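Shoes off on Sunday: Plostside reading room gets its late hours

Well, it's happening! The reading room on Gukell Street is going to stay open until 5 on Sunday afternoons starting in May, and yes, you will have to take your shoes off to go in. I've been getting messages about this ever since the notice went up on the front door, half of them thrilled and half of them pretty grumpy, so let me try to lay out what was decided and what's still up in the air.

First, the hours. Up to now the place has closed at noon on Sunday, which always struck me as a strange time to throw people out of a library (I've been shooed out in the middle of a chapter more than once, and I'm still a little sore over it). A petition asking for a full afternoon went around over the winter. It picked up 181 names, mine included, so take everything I write with that in mind. The town said yes to a trial of three months. After that they'll look at how many people came and decide whether to keep going.

Now the shoes. The reading room already asks people to leave them by the door on weekday mornings when the toddler group meets, since the kids are down on the floor the whole time. Under the new plan that goes for everybody, every hour the room is open. Iman Ashour runs the branch and wrote the notice, and when I stopped in she told me the reason is mostly money. Cleaning is paid for by the visit. Longer hours would mean another visit each week, and the trial came with exactly 300 dollars extra to cover supplies and everything else. Fewer muddy feet, fewer cleanings, and the afternoon hours fit in the budget. She said it in a much more patient way than I'm doing here, and I got the feeling she'd already said it quite a few times that day.

She'd like people to bring their own slippers if they can. Socks are fine too. Bare feet, she'd rather you didn't. 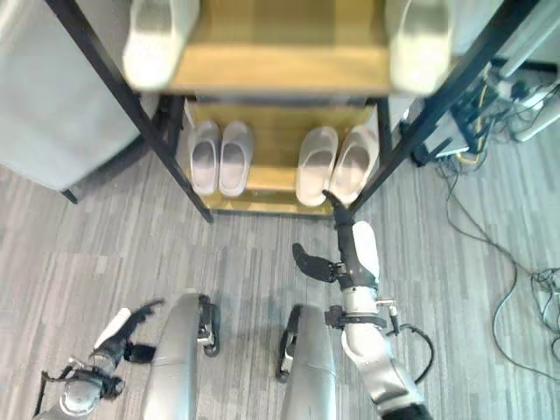

Svyatoslav Holovko thinks the whole thing is backwards. He wrote to me that a public room should take people the way they come in off the street, boots and all, and that anybody with a bad back or a brace or just a hole in a sock is going to turn around at the door and go home. He signed the petition for the longer hours, he said, and nothing in it mentioned footwear. Would he have signed if it had? Probably, he admitted, but he'd have written something in the margin.

I think he's got a point about the backs. My own mother can't get her shoes on again without a chair and a long horn and ten minutes of muttering, and I can't see her doing it in a doorway with people waiting behind her. I put that to Iman and she said nobody with a medical reason will be asked to take anything off, and no one at the desk will ask what the reason is. You just say you'd like to keep them on. She also said there will be shoe covers at the desk, the papery blue kind. I asked why that part wasn't on the notice. She looked at the notice for a while and said it would be on the next one.

So that's one thing fixed, or close to it.

The other complaint I keep hearing is about shoes going missing. Over in Landry they tried something similar at the rec center a few winters back, and people still talk about the man who had to walk home in somebody else's clogs. I've heard that story from three different people now and the clogs are a different color every time, so I don't know what to tell you. But it's a fair worry if you've got nice boots. The notice says items are left at your own risk. It doesn't say anything about taking them in with you in a bag, so I asked, and a bag is fine as long as it's closed and stays under your seat.

Jamshid Ghasemi has offered to sell felt slippers at cost out of his repair shop two doors down, for anybody who turns up without a pair. He's hoping for gray ones, but his supplier hasn't gotten back to him yet. I went in to ask about prices and came out with my brown loafers resoled, so he clearly knows what he's doing.
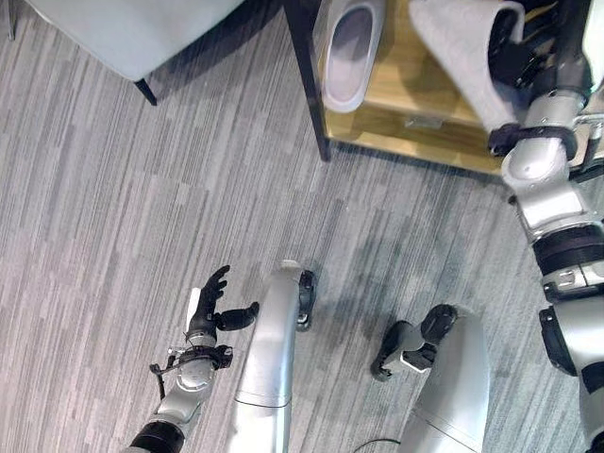
Prices, by the way, will be posted in his window once he knows what the shipping comes to. He doesn't plan to open the shop itself on Sunday, so you'd have to think ahead and get yours during the week. I told him he'd make a killing if he stood on the sidewalk with a box at one o'clock. He said he has spent every Sunday for the last twenty years asleep on the couch and the reading room is not going to change that.

There's also the question of what the extra hours will be like, apart from everybody's socks. The petition asked for quiet time. Some of the parents would like a story hour. As things stand the plan is a story hour right after noon and then quiet until closing, which sounds sensible on paper, though I've met the children of this town (I'm related to two of them) and I don't think they come with an off switch. Tanko Olaniyan will be reading for the first few weeks. If you heard him do the one about the goat and the mailbox at the winter fair, you know it's worth getting there early. If you didn't, well, it's worth getting there early.

Coffee is a no. I asked. You can have water with a lid on it. There was some talk of a cart from Brillum, the bakery by the bus stop, parked outside the front steps during the afternoon, and I was very much in favor, but it needs a street permit and the application hasn't gone in. I'll chase that one up personally!

A few people have asked about parking as well. The lot behind the building stays free on Sunday, same as always. The gate has been closing at noon to match the old hours, and somebody will need to remember to change that, or the first afternoon is going to end with a lot of folks in slippers staring at their cars. I mentioned it at the desk and it was written down on a sticky note, which I watched being stuck to the monitor.
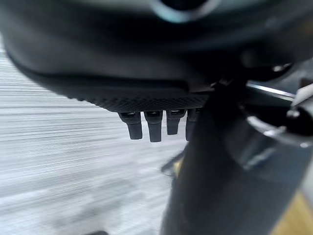

And the bus: the number 5 does run on Sunday but the last one toward Landry goes by at ten to five, so if you're coming from that side you'll lose the tail end of the afternoon or need a ride. Ryszard Sikora, who drives that route most weekends, told me the timetable gets redone in the fall and that anyone who wants a later bus should write to the bus office now, while they're still collecting requests. Put the stop name in your letter. He says they get plenty that only say "my stop" and those go nowhere.

What happens at the end of the trial will come down to the door count. I asked what number they're hoping for and couldn't get one out of anybody. Iman would only say that she'd like to see the chairs used. So if you signed, please show up at least once or twice, even if it's gorgeous out and you'd planned on the garden. I'm going to be there the first Sunday with a mystery I've been saving and a pair of tartan slippers my sister gave me as a joke.

If you want to say something about the shoe rule, for or against, there's a comment book at the front desk and it's open to anybody, with or without a library card. Svyatoslav has already filled a page and a half.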